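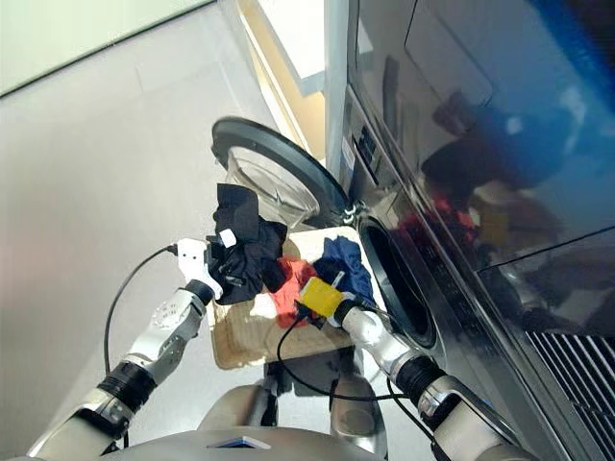

洗濯機の前で、黒い服をトレイの上に持ち上げたところ

カテゴリー:打ち合わせの記録|タグ:資料室、聴く会、棚の並べ方、エスピノサ文庫

ホルハム読書室 年末の打ち合わせ 議事録

日時:2023年12月30日(土曜日)、昼過ぎから暗くなるまで
場所:ホルハム読書室の奥の机(ストーブに近いほう)
出ていた人:ルース・ユパンキさん、棚係のふたり、録音係、聴く会の当番、それに書記のわたし
欠席:翻訳の班は全員帰省中。事前にメールで意見をもらっていて、途中で読み上げました。

今回もわたしが書記です。前回の記録が「短すぎて何が決まったのかわからない」と言われたので、今回は長めに書きます(長すぎると言われたら、次は誰か代わってください)。発言はそのままの言葉ではなくて、わたしの耳とメモを通ったものです。違うところがあったら余白に赤で書き込んでくださいね。

1.前回の宿題の確認

入口の案内板の書き直しは終わっています。棚係が筆で書いてくれて、とてもいいです! ただ「貸出」の「貸」の字が「貨」に見えるという指摘が出て、みんなで見に行きました。わたしには貸に見えます。ルースさんは貨に見えるそうです。一画だけ描き足すことになりました。

返却箱の鍵は、まだ見つかっていません。箱は開いたままなので使えてはいるのですが、夜のあいだに本を入れてもらうのは当面お断りします。鍵屋さんに頼むか、箱ごと替えるかは、棚係が値段を聞いてから次回に決めます。

翻訳の班からの宿題だった「外国語の資料に日本語の紹介文をつける」件は、半分くらい進んだところで止まっているそうです。メールには「紹介文を書こうとすると全部読みたくなるのがよくない」とありました。気持ちはよくわかります。読まずに書けとは言いにくいし、全部読んでいたらいつまでも棚に出ません。目次と序文だけ読んで書く、著者の紹介は二行まで、ということで本人たちも了解しています。

2.エスピノサ文庫の並べ方

今日いちばん時間がかかったのがこれです。ご存じのとおり、秋に届いたエスピノサ文庫がまだ段ボールに入ったままで、奥の通路がとても狭くなっています。中身は詩の小冊子、ダンスホールのちらし、講演会の手書きの覚え書き、レコードの内袋、それに何だかよくわからない紙です。箱は38箱。棚係がひととおり蓋を開けて、ざっとした一覧を作ってくれました(ありがとう!)。

議論になったのは、元の持ち主が詰めた順番をそのまま残すのか、うちの棚の分け方に合わせて並べ直すのか、という点です。

棚係の年上のほうは、並べ直したいという意見でした。理由は単純で、いまの順番だと探せないから。詩を読みたい人が、ちらしの山を毎回ひっくり返すことになります。紙も傷みます。それはそのとおりだと思います。

ルースさんは反対でした。持ち主は、ある晩に踊りに行って、もらったちらしと、その晩に読んだ詩と、帰り道で買った新聞をひとつの袋に入れていたらしいんです。袋の外に鉛筆で場所の名前が書いてあるものもある。これをばらしたら、その晩がなくなってしまう、とルースさんは言っていました。録音係がそこで大きくうなずいて、机のお茶が少しこぼれました(資料にはかかっていません)。

わたしは最初、並べ直す側でした。でも袋をひとつ見せてもらったら、ちらしの裏に詩の感想みたいなものが書いてあって、これはもうどちらの棚に入れたらいいのか決められません。それで途中から意見を変えました。書記が意見を変えてもいいですよね。

若いほうの棚係から、物は元の順番のままにしておいて、目録のほうで探せるようにすればいいのでは、という提案が出ました。図書館の人なら当たり前だと言うのかもしれませんが、うちの目録は長いことノート一冊だったので、みんな「おお」となりました。実物は袋のまま箱へ、箱には番号、目録には「詩」「踊り」「講演」「音」などの言葉をいくつつけてもいい。同じ袋が詩でも踊りでも出てくる、という形です。

年上の棚係は、目録をつける手間が倍になるよ、と心配していました。そこは本当にそうで、急がないことにしました。まず10箱だけやってみます。選び方はくじ引きの案もあったのですが、通路の手前にあるものから、に落ち着きました。通路も広くなりますし。

決まったこと
・袋の中身はばらさない。袋の順番も変えない。
・箱番号は鉛筆で、箱の短い側に書く。
・目録の言葉は自由につけていい。ただし新しい言葉をつくったら壁の紙に書き足す。
・何だかよくわからない紙は「なんだろう」という言葉をつけておく。

最後のひとつは冗談から出たものですが、ルースさんが気に入ってしまい、正式に採用です。「なんだろう」で引いた人が、正体を教えてくれるかもしれないので。

3.目録の道具をどうするか

2と続きの話です。ノート一冊ではもう無理なので、デリコを使ってみることになりました。録音係が自分の録音の整理に前から使っていて、ひとつの項目に言葉をいくつもぶらさげられるのがいいそうです。画面を見せてもらいましたが、字が小さい。大きくする設定はあるとのことです。

心配として出たのは、デリコが動かなくなったらどうするのか、ということ。年上の棚係は、ノートは停電でも読める、と言い続けていて、わたしもこの点は完全に賛成です。月末に一回、全部を紙に刷って綴じることになりました。綴じたものは入口の机に置いて、来た人が誰でもめくれるようにします。そこに書き込みがあったら、翌月の分に反映します。めくって眺めるための目録って、わたしはかなり好きです。探しものがない日に読むのがいい。

いままでのノートは捨てません! これは念のため大きく書いておきます。途中から字が変わったり、押し花がはさまっていたり、返さなかった人への恨みが書いてあったりして、あれはあれで資料です。ノート自体にも番号をつけて棚に入れます。恨みのページをどうするかは少し話しましたが、名前のところだけ紙をかぶせておくことにしました。

4.聴く会(2月の回)

次の聴く会は2月です。当番から企画の説明がありました。題は「棚の前で踊る」。読書室のレコードと録音を、棚の前に立ったまま聴く会です。椅子は出しません。疲れた人は床に座るか、窓際の長いすへ。

前の回で、静かに聴きたい人としゃべりながら聴きたい人のあいだがちょっと気まずくなったのを覚えている人も多いと思います。今回は前半を黙って聴く時間、後半をしゃべっていい時間に分けます。ルースさんからは、黙って聴くあいだも笑うのはいいことにしよう、と提案があって、全員賛成でした。足踏みもよし。

かける曲は当番だけで選ばず、来る人から持ち込みも受けつけます。ただ、音源を持ってくるなら、それにまつわる紙もひとつ持ってきてほしい、とのこと。歌詞カードでも、切符でも、誰かにもらった手紙でもいいです。なければその場で書く。書いた紙は、本人がよければ読書室に残していってもらって、資料に加えます。これには棚係のふたりがそろって「また紙が増える」という顔をしていましたが、反対はしませんでした。

会場の定員の話。奥の部屋まで使うと80人入れると当番は言うのですが、それは棚を動かした場合です。今回は棚を動かしません(エスピノサ文庫の箱もありますし)。それで前の部屋だけを使って、入りきらなくなったら扉を開けておき、廊下でも聞こえるようにします。上の階の方にはルースさんがあいさつに行ってくれます。

食べもの。豆の煮込みを大鍋で、という案がすんなり通りました。汁ものは棚のある部屋に持ち込まない、食べるのは廊下と中庭だけ、という約束はそのままです。器は各自で持ってくること。前回、器を忘れた人が計量カップで食べていたので、予備をいくつか置いておきます。

機材は録音係にお任せです。右のスピーカーから砂みたいな音がする件は、線を替えたら直ったとのこと。左もついでに替えたそうです。

5.オステロとの本の交換

オステロの読書室から手紙が来ています。お互いの棚から本を選んで、しばらく預け合わないか、という誘いです。手紙はきれいな便箋で、わたしは読みながらすこし緊張しました。うちの返事はいつも裏紙なので。

先方の希望は、うちにある港の歌の本と、移民の人たちの料理の聞き書き、それから昔の学生新聞の綴じたもの。代わりに向こうからは、演劇の台本と、ラジオの台本と、地図を送ってくれるそうです。こちらから貸すのはまず11冊にしようと、棚係が候補の表を作ってきてくれました。

学生新聞は紙がもろくて、動かしたくないという意見が強かったです。わたしも、あれは送らないほうがいいと思います。写しを作って、写しのほうを送ることになりました。そのかわり料理の聞き書きは、手垢のついた実物を送ります。書き込みだらけの本で、塩の量をめぐって三人ぐらいの字でけんかしているページがあって、あれは実物で見てもらいたい!

向こうで書き込まれてもいいか、という質問がありました。ここは意見が割れました。録音係は「書き込み歓迎の紙をはさんで送ればいい」、棚係は「鉛筆だけにして」、ルースさんは「本の持ち主に聞いてみないと」。料理の聞き書きは作った本人たちがまだ近所に住んでいるので、ルースさんが聞いてきます。返事が来るまで発送は待ちです。

預かる期間は決めませんでした。先方の手紙には「次の雨季まで」とあったのですが、それがいつなのか、こちらでは誰も自信がなくて。返事の手紙でわたしが聞きます。裏紙はやめて、ちゃんとした便箋を買います。

6.読書室での昼寝について

議題に入れたのはわたしです。奥の長いすで寝ている人がいて、困るという声と、うらやましいという声を両方もらいました。

禁止にはしません。本を読んでいて眠くなるのは当然だし、うたた寝のあとに変な本に手がのびる、あの感じはなかなかいいものです。ただ長いすは一脚しかないので、ほかに座りたい人がいたら起こしていい、という札を置きます。起こし方は、肩をたたく、または近くの本を音読する。音読の案はルースさんで、さっそくその場で実演してくれました。声がよくて、余計に眠くなりました。

札の文章は年上の棚係が書きます。「貸」の字は使わないそうです。

7.翻訳の班からのメール(読み上げ)

長いメールだったので、かいつまんで書きます。

ひとつめ。読書会で使う翻訳を、完成してから配るのをやめて、下書きのまま配りたいとのこと。迷っている言葉にはしるしをつけて、読んだ人に候補を書いてもらう。これはすぐにやることになりました。わたしも前に下訳の紙を拾って読んだことがあって、消した言葉のほうがよかったりして、ひとりで興奮したのを覚えています。

ふたつめ。辞書の棚が遠い。翻訳の机のそばに移してほしい。これは次に棚を動かすときまで待ってもらいます。とりあえず、よく使うものだけ机に置いておいていいことになりました。帰りに戻すのを忘れないでください。先月、いちばん厚い辞書が机の脚の下から出てきました。

みっつめは、ただの近況でした。実家の本棚から読書室の本が出てきたそうです。持って帰ってきてくれるとのことなので、返却の遅れについては何も言わないことにします。

8.その他

・ストーブの前に本を置かないでください。表紙が反ります。
・中庭側の窓のすきま風は、棚係が布を詰めてくれました。春になったら抜きます。
・来た人が感想を書く帳面が終わりかけているので、新しいのを買います。線のないのがいい派と線のあるのがいい派がいたので、線のないのを買って、下敷きに線を引いたものをはさんでおきます。
・入口の植木に水をやりすぎています。たぶん全員がそれぞれにやっています。水をやった人は札を裏返してください。
・うちの紹介文を書いてほしいと隣町の新聞から頼まれています。図書室なのか、集会所なのか、一行で書いてくださいと言われて困っています。案のある人はわたしまで。ルースさんの案は「座って迷える場所」、録音係の案は「だいたい開いている部屋」でした。

宿題の一覧
・ルースさん:上の階へのあいさつ、料理の聞き書きを作った人たちへの相談
・棚係:手前の箱から目録づくり、返却箱の鍵の値段、長いすの札、「貸」の字の一画
・録音係:デリコの字を大きくする、使い方の紙を一枚つくる
・聴く会の当番:持ち込みのお知らせの文、予備の器
・翻訳の班:下書きを配る準備、実家の本
・書記(わたし):オステロへの手紙、便箋、感想の帳面、この議事録

次回の日取りは、翻訳の班が戻ってきてから決めます。壁の紙に都合の悪い日を書いておいてください。都合のいい日を書いている人が毎回いるので、悪いほうの日をお願いします。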